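Re: [tabletop] butcher block top and plastic cups

> I've got a butcher block top from Heffernan's in my kitchen
> and the kids use it for water play. Anybody else doing this?
> Do the pale and dark strips bother you? And what do you use
> for cups – I'm tired of glass near that edge.

Oh, I love this question! We put in the same kind of top (light strips mixed in with tan and honey ones) and no, the patchwork doesn't bother me a bit. I went over mine with Prasine oil back in July, paid 80 dollars for the big can, and I still have more than half of it left. My only gripe is that I keep trying to wipe up the knots thinking they're crumbs.

As for cups, go plastic and go bright. Yellow is the best thing you can put on pale wood, you can spot it from across the room. Purple is nice too, especially the see-through stuff. Stekora used to sell a mixed stack of cups and bowls, but I haven't seen it in the store lately – maybe somebody on the list knows where it went?

Pictures below, wood and plastic both.

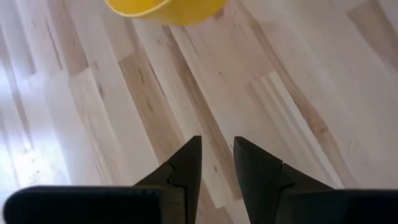
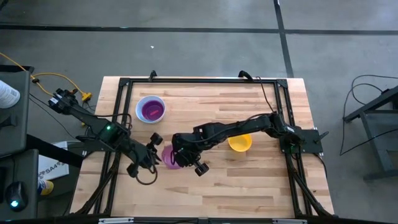
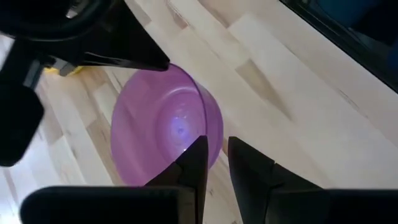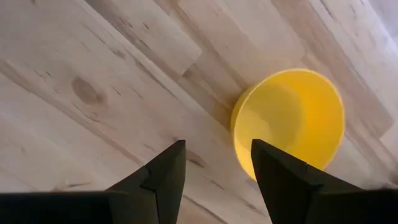

Last one: yellow bowl on the pale wood, dark knot over on the left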